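# The Rulebook for the Drawer

Ask anybody who sells a household robot how it was tested and you'll get a binder. I have been handed four of those binders in the last year. They are handsome, they have tabs, and the one from Novance has a ribbon. What I couldn't find in any of them was a plain statement of what happens when a machine opens a drawer badly.

So in November I went to Lurnwood, where a small outfit called Pudeck writes handling rules for other people's robots and for the people who teach those robots by example. Its current rulebook is 262 pages long. Drawers get 59 of them.

Fifty-nine pages on drawers sounded like padding to me, and I said so at the front desk. I was given coffee and a copy.

The teaching is done by hand. An operator holds a two-fingered gripper, does a small chore with it over and over, and the recordings go to a client who hopes a robot will pick up the habit. The Pudeck rules cover nearly every part of that: how far the organizer sits from the table edge, what may be left on the table, when a finger pad has to be swapped, how far a drawer may be pulled before the take is thrown out. A good take ends with the drawer partly open and the cabinet where it started. If the cabinet slid along with the drawer, the take is marked as a drag and set aside.

"People think the drawer is the easy one," said Gheorghița Cozma, who wrote most of that chapter. "Then they pull the whole cabinet into their lap."

She has a point. A light plastic cabinet doesn't have much reason to stay put, and a person at home will steady it with the other hand without thinking. The gripper has no other hand. Rule 8 of the chapter says the operator may not steady the cabinet either, and that the pull must start slowly enough that friction does the job. How slowly? The rule says "without haste." I asked Cozma whether two operators would agree on what that means. She said they would after training. I asked to see the figures on that and there weren't any. 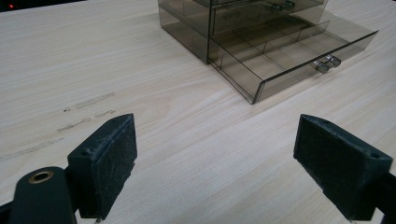

*The drawer task at Lurnwood, with the bottom drawer partly open.*

My trouble with the book is that it is strict where strictness is cheap. Table clear of other objects? Easy, anyone can check it at a glance. Compartments empty at the start? Same. But look for the pages on wear and the language turns to mush. Finger pads are to be replaced "when visibly degraded." The pads I saw had pale flecks on them and some wear near the edges. Degraded or not? The operator I asked shrugged and kept working, which I don't hold against her. She had a quota.

The same goes for marks on the tabletop. The rulebook wants a "clean working surface," and a clean surface is defined two chapters later as one free of "residue and loose matter." A scuff is neither. Does it matter to a machine learning from these recordings that there are a couple of gray streaks on the wood beyond the gripper's left finger? Maybe not at all. I'd just like the people charging for the standard to have an answer, and the two I put it to gave me different ones.

Then there is see-through plastic, and on this one I'll give Pudeck some credit. Smoked organizers are a pain for cameras, since the table shows through the drawer floor and the walls inside show through the walls outside. Plenty of firms quietly leave that kind of furniture out and then advertise that their robot handles drawers. Pudeck's rules say a set that claims to cover drawers has to include translucent ones, and has to say what share of the set they make up. That is a real rule. It costs money to follow and you can tell when somebody hasn't.

Wouter Vanhove, who buys this kind of work for a kitchen-robot maker called Onu, is less charmed. He paid for 400 drawer takes last year under the Pudeck rules and says he'd have liked fewer rules and more furniture.

"I got the same cabinet from the same side of the table," he told me. "Every one was compliant. What am I supposed to do with compliant?"

Cozma's reply, when I passed this on, was that Onu's contract asked for one cabinet. I've seen the contract. She's right about that, and Vanhove didn't argue when I called him back - he said his office had assumed the standard would take care of variety. It doesn't. The word appears once, in the introduction.

I think that's the part buyers should worry about. A stamp that says the work was done by the book is easy to mistake for a stamp that says the work is useful, and nobody selling either one is in a hurry to clear that up. The Novance binder, ribbon and all, cites the Pudeck rules on its first page. It doesn't say which edition, or which chapters it followed.

If you're in the market, I'd ask for three things before the brochure. Ask to see the takes that were thrown out and the reasons written next to them. Ask for the date the finger pads were last changed. And ask what furniture was used, by the piece, with the see-through ones listed on their own line.

Pudeck tells me a new edition is being drafted and that "without haste" will be replaced by a number. Cozma wouldn't tell me the number. She did say the drawer chapter is getting longer.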